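How a Ceiling Full of Light Strips Works

Look up in a modern workshop, a store or a new classroom. Instead of one bulb in the middle, there may be several long, thin lines of light. These are called linear LED lights.

What is an LED?

LED is short for light-emitting diode. A diode is a small part that lets electricity pass in one direction only. In an LED, the electricity passes through a material called a semiconductor, and some of its energy leaves as light. One LED chip can be smaller than a grain of rice.

One chip is too small to light a room, so many are fixed in a row on a narrow board. At the Molefe workshop in Prunatcombe, each ceiling strip holds 369 of them. A cloudy cover goes over the row. It scatters the light, and the separate dots blend into one line.

How bright is it?

Brightness from a lamp is measured in lumens. A small desk lamp may give 700 lumens. One long strip may give 2,000. The number on the box tells you how much light comes out. Watts tell you something different – how much electricity goes in.

Why so many strips?

Hold your hand under a single lamp and it makes a dark shadow with a sharp edge. Switch on a second lamp farther away. Now each lamp fills in part of the shadow made by the other. With long strips, light reaches the table from many places and shadows turn soft and pale.

A white ceiling and white walls help too. White paint reflects most of the light that hits it, and dark paint absorbs most of it.

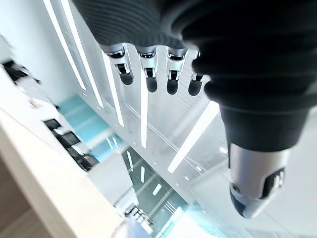
Lines that seem to meet

Strips on a ceiling are often parallel, so they stay the same distance apart all the way along. From the floor they can look as if they are getting closer together. This effect is called perspective. The far ends are a longer way from your eyes, so the gap between them looks smaller.

Try it

You need 3 flashlights, a pencil and a sheet of white paper. Stand the pencil up in a lump of clay. Light it with one flashlight, then two, then all of them from different sides. Draw the shadows each time.

Text: Mirjam Cuypers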